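Bruvbridge Toy and Furniture Library
Progress report to the Kundoritz Fund, second period
Prepared by Kanyarat Kamolrat

Where we are

The toy library has been open on Wednesday afternoons since September, and the borrowing book now has 804 loans in it. We had promised you 1,185 by this point. I could blame the weather, but children are mostly waterproof. The real trouble was the shelving, which arrived late and then arrived again, so that for a good stretch we had two sets of shelves and nowhere to put the toys.

The spare set went back to Bermúdez at their expense. It took seven phone calls, all of them polite.

Tables

Your grant paid for the tops to be sanded and oiled. Segundo Apaza did the work over two weekends and did it well, although he would like it recorded that the quote said "light sanding" and that whoever wrote it had not met the tables. One had been used for candle making. Another still smells faintly of glue in damp weather, and we have put it by the door.

Families have noticed. Several asked whether the tables were new, and I am afraid I said yes to the first one before I thought about it.

Toys

We spent less than planned here, mainly by buying fewer things that need batteries. The Gutitix order was for chunky pieces in painted and plain wood, or anything else a toddler can hold in a fist and a grandparent can find under a sofa. Returns have been good. Two items are missing, one of which we know to be in a bathtub across the street and are negotiating for.

Cleaning takes longer than we allowed for. Every returned toy is wiped down and checked for cracks before it goes back on the shelf, and the ones with handles collect jam in places I would not have thought jam could reach. We have moved checking to the tabletops by the window, where you can see what you are scrubbing.

Money

Shelving came in under budget, sanding came in over, and the two nearly cancel out. The difference has gone on sandpaper. Receipts are in the blue folder, which I will bring to our next meeting along with Segundo's invoice and his remarks on it.

We would like to move the unspent part of the toy line into opening hours. A Saturday morning session is what parents ask for most, usually at closing time on Wednesday with one shoe on the child.

The blue domed piece with its pale wooden pegs, on one of the honey-colored tabletops:

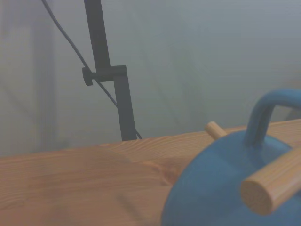 Next period

Open on Saturday mornings, if you agree to the transfer. Label the shelves. Recover the item from the bathtub.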